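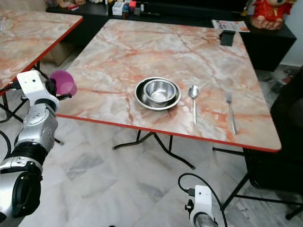

Folding table, marble-pattern top with red edge band, shown with nested steel bowls, spoon and fork.

Folding tables and steel tableware: frequently asked questions

The answers on this page apply to the Ivex square folding table and to the Jelell range of stainless steel bowls and cutlery. Spare parts for both are supplied by Tahiri.

TABLES

What is the top made of?
The core is a pressed board. The marble pattern is a printed surface layer bonded to it, and the edge band is a separate strip glued on afterwards. No stone is used in the table.

Will the pattern match between two tables?
Tables from the same batch match in colour. Veining does not continue from one top to the next, as each sheet is cut without reference to the pattern. If you need two tables to sit side by side, order them together and put a note on the order asking for one batch.

Can two tables be joined?
There is no connector. Tops are the same height when both frames are fully open, so two tables can be pushed together edge to edge. A small gap remains where the edge bands meet. Do not stand a bowl or glass across it.

How do I open the frame?
Lay the table on its edge on a soft surface. Pull the legs apart until the crossbars stop moving and the catch clicks, then turn the table upright. Press down on the centre of the top with one hand before loading it. If the top drops slightly, the catch is not engaged.

Is it safe on a tiled floor?
Yes, provided all 4 rubber feet are fitted. A missing foot leaves bare metal against the tile, which will mark a polished glaze and allows the table to slide. Replacement feet are sold as a set under part number 516.

The table rocks. Is it faulty?
Turn it by a quarter and test again. If the rocking moves to a different corner, the floor is uneven and a thin felt pad under one foot will cure it. If the same corner lifts wherever the table stands, the frame is twisted. Contact Tahiri.

Can I store things underneath?
A box can stand on the floor between the legs. Keep it clear of the pivot where the legs cross. Do not rest anything on the crossbars, which are not designed to carry a load and will bend.

What is the load limit?
54 kg, spread over the whole top. The figure does not apply to a person sitting or kneeling on the table, which is not permitted at any weight.

Can I put a hot pan on it?
No. The printed layer blisters under direct heat and cannot be repaired. Use a trivet with feet. A steel bowl filled with boiling soup also counts as a hot item, as the single wall passes heat straight to the surface.

The edge band has come loose. Can it be fixed?
Short lengths can be pressed back with contact adhesive. Clean out the old glue first and hold the strip with masking tape overnight. If the board behind has swollen, the top has taken in water and the strip will not stay down.

BOWLS AND CUTLERY

Do the bowls nest?
A deep bowl nests inside any shallow bowl of a larger diameter. Two bowls of the same size will stack but may lock together, particularly if put away wet.

How do I separate two bowls that have stuck?
Fill the inner bowl with cold water and stand the outer one in warm water for about 4 minutes. Twist and lift. Do not lever them apart with a spoon or fork, as this leaves a dent in the rim.

Can they go in the dishwasher?
Bowls, spoons and forks are all dishwasher safe. Separate the bowls first. Nested bowls trap dirty water and come out with a ring on the inner surface.

What causes the rainbow marks inside?
Heat or minerals in the water. Wipe the inside with white vinegar, rinse and dry. The marks are harmless.

Can I use the bowls in a microwave or on the hob?
Neither. The bowls are for mixing and serving only. They have no thickened base and will warp on a ring.

Will a fork scratch the bowl?
A fork leaves fine lines on a polished interior. They do not affect use. For stirring, the spoon is the better choice. Steel wool and scouring powder cause heavier scratching and should not be used.

Is the cutlery magnetic?
It depends on the grade of steel. Some pieces attract a magnet and some do not. Both are suitable for food.

CLEANING THE TOP

What should I use day to day?
A damp cloth and a drop of washing-up liquid, followed by a dry cloth. Wipe along the edge band last so that water does not sit in the joint. Sketa surface spray may be used on the top but should be kept off the metal legs.

How do I remove grey streaks?
Grey streaks are usually metal left by steel bowls dragged across the surface. Rub gently with a paste of bicarbonate of soda and water, then rinse. Lifting bowls instead of sliding them prevents most of it.

Does the printed layer need wax or polish?
No. Both leave a film that shows every plate mark, and the top becomes slippery.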